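20th May, gripper comparison, continued

Mallari fingers on the left arm, Kelness parallel gripper on the right. Same controller, same speed limit for both. I closed each one 13 times on the paper cup and then on the cherry tomatoes. The tomatoes need the lower force setting, otherwise the skin breaks.
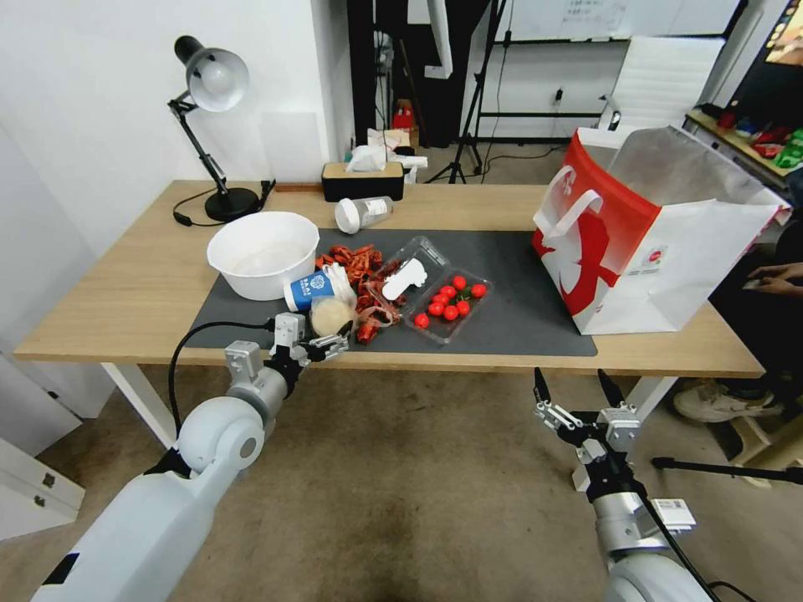 Setiawan asks whether the force values were read before or after the zero offset. After – but I did not write the offset down for the left side, so I must repeat it.

Kelness is slower to open by 2 control cycles. The wrist cable on the left should get more slack before the next run. Log is saved under 1418.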